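Putting up a pegboard for hand tools - the quick version

Wanda Zieliński asked me for this after she saw the wall in my shop, so I'm typing it up between jobs. Two panels, one seam, done in an afternoon. Mine went up in November with the heater on. Yours can go up whenever.

What you need

Two pegboard panels, same color, same hole size. Check the hole size. I bought mine from two different stores the first time and had to take one back.
Furring strips, 3 per panel.
Wall screws, long ones, plus shorter ones for the panels.
Washers.
Level, pencil, tape measure, drill.
Hooks. More than you think.
Masking tape.

I paid 235 for the lot, hooks included, and the hooks were the part that hurt.

Step 1. Empty the wall

Everything off. Lay the tools on the floor in front of the wall and leave them there, you need them for step 2. Fill old holes if they bother you. They'll be covered, so I didn't.

Step 2. Lay it out flat first

Put both panels on the floor side by side, the way they'll hang. Now set tools on top. Screwdrivers, pliers, tubes of sealant, whatever you reach for. Shuffle until it looks right. Leave a hand's width between things or you'll be knocking one down to get the other.

Take a picture with your phone. I skipped this, then spent the evening trying to remember where the long nose pliers went.

Step 3. Strips on the wall

The board needs a gap behind it or the hooks won't go in. That's what the strips are for. Find your studs, mark them, screw the strips in level - top, middle, bottom. My wall is brick on one side so it was plugs there and screws on the other. Slow.

Check level on every strip. Not just the first.

Step 4. Hang the panels

Start with the left one. Two screws at the top through washers, loose. Level it. Then the rest, and tighten. Butt the second panel up to the first but don't jam it. A thin seam is fine, the stuff moves a bit with the weather and a tight joint will bow on you.

Line up the holes accross the seam. Looks fussy, but if the rows don't match, every hook on the right side hangs a little lower than its neighbor and you'll see it from the door.

Long things can cross the seam once the rows match up, so you're not losing that strip of wall.

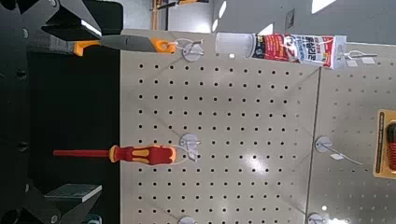

Step 5. Hooks

Straight prongs for anything that comes on a card or has a hole punched in it. Wire loops for screwdriver handles. I like the hooks with a round base, they sit flat against the board and don't twist when you pull a tool off in a hurry. Clendomberg sells them by the bag, Skusa by the piece. Same thing as far as I can tell. Get the bag.

Push the hook in all the way. Then tug it down, hard. If it pops out now it would've popped out later with a hammer on it.

Hang screwdrivers sideways if you've got the width. You see the whole tool, tip and all, and you're not squinting at a row of handle ends. Upright saves space but then they need a rack with holes and that's another purchase.

Insulated drivers get their own spot away from the regular ones. I don't want to grab a plain one by mistake with my head in a panel. Different row, at least.

Tubes of sealant - hang them or lay them across hooks, but keep the cap on tight and the label facing out. Half of mine look alike from the back. Opened ones I use up first, so they go lowest, where I see them.

Step 6. Leave some empty

Don't fill every hook. Margit Hedlund runs the supply counter over in Teverdale and she keeps a few bare on every panel, for whatever comes in next. I copied that. New tool shows up, it has a home and you're not rearranging the whole board.

Heavy stuff goes low and near a strip. Drills, big wrenches. The middle of the panel between strips will flex if you load it up.

Step 7. Labels

Small tags, one per hook. Masking tape works for the first month while you're still moving things. After that do it properly, with a marker or a label maker, whatever you've got. If other people use your tools this is the step that matters most. Mine get borrowed constantly and they come back to the right hook now, mostly.

If something goes wrong

Hook won't seat. Wrong hole size, or you're right over a strip. Move one hole over.

Hook wobbles. Dab of hot glue behind the base. Comes off later with a twist.

Panel bows out. Not enough screws in the middle. Add a couple, with washers, don't overtighten or you'll crush the board round the hole.

Tools slide off. Prong is angled down. Bend it back up with pliers or toss it, a bent prong never stays put for me.

Dust. Yes. Damp rag, top to bottom. A vacum with the brush end is quicker.

Bigger walls

Same method, more strips. Eide did a whole back room this way and ordered 1,752 hooks, which sounds crazy until you see how much he hangs. He started at one corner and worked out from there, checking the rows at every seam. If you're doing more than two panels, snap a chalk line for the top edge before you start. Saves a lot of swearing.

Got to run, glue's setting. Will add the bit about cutting panels around outlets when I get a minute.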